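Drove to Brumwood in the afternoon for the restored print of Cuautle. I had only seen it once, on a bad tape, and remembered it as slow. It is slow, 172 minutes with no break, but the long crossing in the second half held me this time. The sound is better too — I could make out the radio under the kitchen argument, which I had missed completely.

30 people in a room with seats for 82. Two left before the river.

Ticket and parking were more than I wanted to pay. The Deronport screening would have been cheaper, but they only have the shorter cut and I don't trust it.

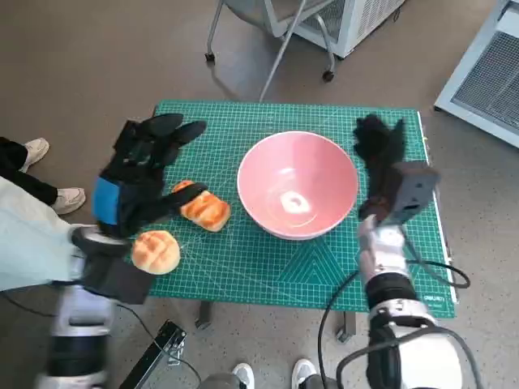
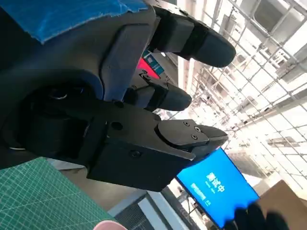

Got home at 9:40 and wrote two pages of notes before bed. The ending still bothers me. The brother comes back with the letter and the film just stops on the gate. I want to read the interview in Jernomus again to see if it was always meant to end there.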